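About Fustitz

Fustitz helps growers, packers and fruit shops work out what a robot will cost them before they sign anything. We don't build robots and we don't earn a commission from the people who do. You pay us a fee, we sit down with your numbers, and at the end you have a budget you can take to the bank or to your brother-in-law, whoever holds the purse strings. 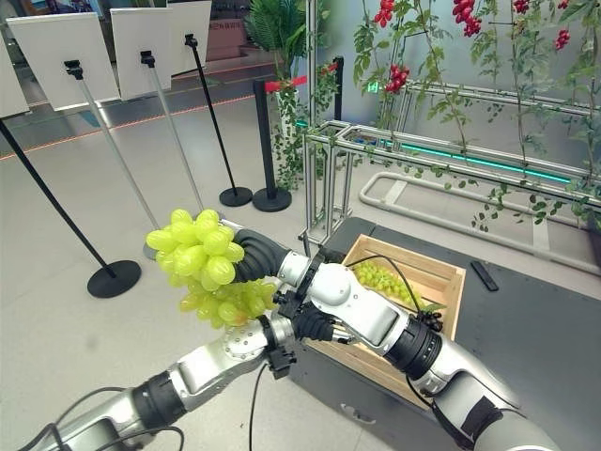 Most buyers come to us with a price for the arm and very little else, and we completely understand why – it's the big number on the first page of the quote! But the hand on the end is very often where the planning gets interesting. A soft curved gripper that can hold a bunch of grapes by the stem is one purchase, a hand with fingers is quite another, and each wears out and gets replaced on its own schedule. Then come the crates, the table, the cabling and the time your own people will spend learning it all, and we like to see every bit of that written down early.

Our planning service is called Sonbridge, and it runs for 60 days. We visit, we watch a shift or two (we're happy to start early if you are), and we build a plan covering 3 years of ownership, with spare parts and service calls included. The fee is $2,000, and if you go on to have us review supplier contracts, we take it off that bill.

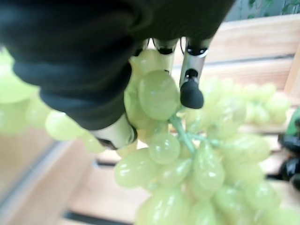 Words by Uzma Baloch, Fustitz
28 February 2018

I came to this work from the packing side, where I once helped buy a sorting machine that wouldn't fit through the door, and I have been measuring doors ever since. When you call, you'll most likely get me, and I'm afraid I do ask a lot of questions. What happens in your slow months? Who will clean the thing? Is there a budget for fingertips and sleeves, or only for the big parts? 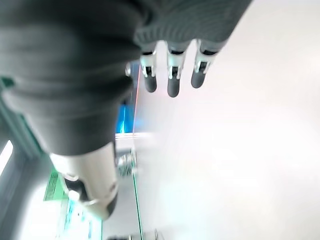 Some of those questions end with us suggesting you wait a season, and we're perfectly comfortable saying so. Customers who waited have come back to us later with a clearer idea of the job and a better quote in hand. Our budgeting workbook, Arthur, is free to anyone who writes in and asks for it, and new planning places open each September.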